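Kitchen table, Skornen 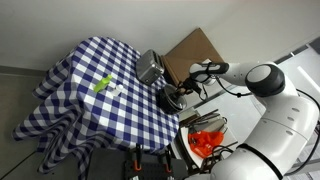 4 min read

A gallery from the back kitchen at Skornen, put together in May while the cupboards were being sorted. There is only one picture on the page for now. The notes after it go through the things on the table and what was decided for each of them, and then the things from the other rooms that have been listed but not yet photographed.

The tablecloth
Blue and white checks, big enough to cover the whole top and hang well down over the sides. It came with the house and has been on one table or another ever since. It washes at 60 and needs no ironing if it is hung out straight away. The checks are useful when laying places, as you can line the plates up by them. Staying in the kitchen.

The toaster
Two slots, silver metal. It was bought from Homell when the old one gave up, and it takes a thick slice if you push it down firmly. The outside shows every fingerprint, so it gets wiped with a dry cloth after breakfast. The crumbs need emptying more often than they are. It will go on the shelf by the window once the shelf is up.

The pot
Black and round, with a glass lid that has a metal rim and a dark knob. This is the pot for rice, soup and potatoes, and for most other things too. The lid is handy for keeping an eye on rice without letting the steam out. We had a second pot of nearly the same size and it has gone in the box for Harkach, who take kitchen goods in fair condition. This one stays, with its lid on, in the low cupboard.

The green bottle
Lime green plastic, lying on its side. Bottles are the hardest things to find room for here, as the cupboard shelves are close together and anything tall has to lie down. The plan is to take out one shelf on the left and stand them all up.

The small white bottle
Short and pale. Small bottles used to live in a drawer, where they rolled to the back and stayed there. They now have a tray of their own, and the tray goes next to the pot cupboard.

The cardboard
A flat brown panel, leaning against the wall behind the toaster. Flat card is worth keeping during a clear-out – it lines shelves, goes between plates and saves the floor when something heavy has to be moved. Any that is left at the end will go out with the paper.

The walls and floor
White walls, grey floor, with a dark grey strip along the bottom of the wall. The white was chosen for the light, as the back of the house gets very little after three in the afternoon. One tin did both coats. The skirting was done last, with a small brush and a lot of tape.

Still to be photographed

The pantry. There are 17 jars to go through, most of them with lids and a few without. The ones with lids will be kept for jam.

The hall cupboard. Mainly coats, plus the Gu lamp with the bent shade. The lamp works and only needs a new plug.

The landing. A jigsaw of 1,000 pieces, complete when last made up, and a tin of buttons. Both are free to anyone who can collect them.

The back bedroom. A set of 4 dining chairs that match the kitchen table in height but not in colour. They may be painted, or they may go to Harkach with the pot.

The shed. Flowerpots, a folding bench and a roll of wire. The bench is 600 mm wide when open and fits under the kitchen window, so it will probably come indoors for the winter.

More pictures will be added as each room is finished. The pantry is next, once there is somewhere to put the jars.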